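# Haie champêtre en limite communale : quelles obligations d'entretien après la plantation ?

**Publié par Service Espaces verts, commune de Morais**

Notre commune a fait planter en novembre une haie champêtre le long du chemin qui relie le bourg au hameau de Florkuvance. Le linéaire comprend des charmes, des cornouillers sanguins, des prunelliers et des fusains d'Europe, sur deux rangs en quinconce. Le paillage, en broyat de feuillus, a été étalé sur 20 centimètres d'épaisseur au moment de la plantation.

Trois points demeurent sans réponse à ce jour et nous souhaiterions recueillir l'avis de collectivités ou de gestionnaires ayant conduit des opérations comparables.

Le premier concerne l'arrosage. Le prestataire indique qu'aucun apport n'est nécessaire après le premier été. Or le sol est limoneux sur la partie basse et nettement plus caillouteux en remontant vers le hameau, où 29 plants présentent déjà un débourrement tardif.

Le deuxième concerne la taille. Faut-il recéper l'ensemble des sujets dès le deuxième hiver, ou seulement les essences destinées à former la strate basse ? Les avis recueillis localement sont contradictoires.

Le troisième est d'ordre juridique. Une partie de la haie longe une parcelle privée dont le propriétaire demande que les végétaux soient maintenus à moins de deux mètres de hauteur. La convention signée avec lui ne comporte aucune clause à ce sujet.

Nous remercions par avance les contributeurs de bien vouloir préciser la nature de leur sol et l'ancienneté de leur plantation.

---

**Syndicat de bassin de l'Orkham**

Le syndicat assure le suivi de plusieurs haies plantées sur les coteaux de la vallée, dont la plus ancienne a atteint sa sixième année de végétation. Les sols y sont argilo-calcaires en pied de versant et superficiels en partie haute, situation assez proche de celle que vous décrivez.

S'agissant de l'arrosage, il nous paraît imprudent de retenir une règle unique pour l'ensemble du linéaire. Sur la partie limoneuse, un paillage correctement entretenu suffit en règle générale dès la deuxième année. Sur la partie caillouteuse, nous recommandons de maintenir la possibilité d'un apport pendant deux étés supplémentaires, à raison de 20 litres par plant et par passage, en espaçant les passages pour inciter les racines à descendre. Des arrosages fréquents et légers produisent un enracinement de surface dont les plants souffrent ensuite durablement.

Le débourrement tardif ne constitue pas à lui seul un signe de dépérissement. Il convient de gratter légèrement l'écorce à la base de la tige : un cambium vert indique que le plant est vivant. Le constat de reprise contradictoire avec l'entreprise peut être fixé en juin, puis renouvelé en fin d'été si le marché le permet.

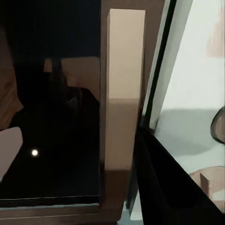 Pour la taille, notre pratique est de recéper à 10 ou 15 centimètres du sol les essences buissonnantes (cornouiller, fusain, prunellier) lors du deuxième hiver, hors période de gel. Les charmes conduits en haut jet ne sont pas recépés. Ceux qui doivent garnir la base peuvent l'être sans inconvénient. Il est utile de marquer les sujets à conserver avant l'intervention, faute de quoi les équipes recèpent l'ensemble du rang.

L'épaisseur du paillage appelle enfin une remarque. Le broyat ne doit pas être en contact avec le collet. Un dégagement de quelques centimètres autour de chaque tige limite les pourritures et les dégâts de campagnols.

---

**Pépinière de Flunthorpe**

Tout à fait d'accord pour le recépage. Pour l'arrosage, nous considérons que des plants forestiers locaux en racines nues, bien pralinés, n'ont pas besoin d'eau après la première année, quel que soit le sol. Si certains dépérissent, il est préférable de les remplacer l'hiver suivant par une essence plus adaptée, par exemple le cerisier de Sainte-Lucie ou l'érable champêtre en terrain caillouteux.

Sur la question juridique, nous ne sommes pas compétents.

---

**Bureau d'appui aux communes rurales**

La présente contribution porte uniquement sur le troisième point.

À défaut de règlement particulier ou d'usage local constant et reconnu, l'article 671 du Code civil prévoit une distance minimale de deux mètres de la limite séparative pour les plantations dépassant deux mètres de hauteur, et d'un demi-mètre pour les autres. La première vérification à effectuer est donc celle de l'implantation réelle des deux rangs, mesurée depuis le milieu du tronc. Le statut du chemin doit également être établi, le régime applicable n'étant pas identique selon que l'emprise relève du domaine public ou du domaine privé de la commune.

Si le rang extérieur est planté à moins de deux mètres de la limite, la demande du propriétaire peut se révéler fondée. Dans le cas contraire, elle relève de l'accord amiable. Nous suggérons d'annexer à la convention un avenant précisant la hauteur retenue, la périodicité des tailles et la partie qui en supporte le coût. Les interventions mécaniques seront utilement programmées en dehors de la période de nidification.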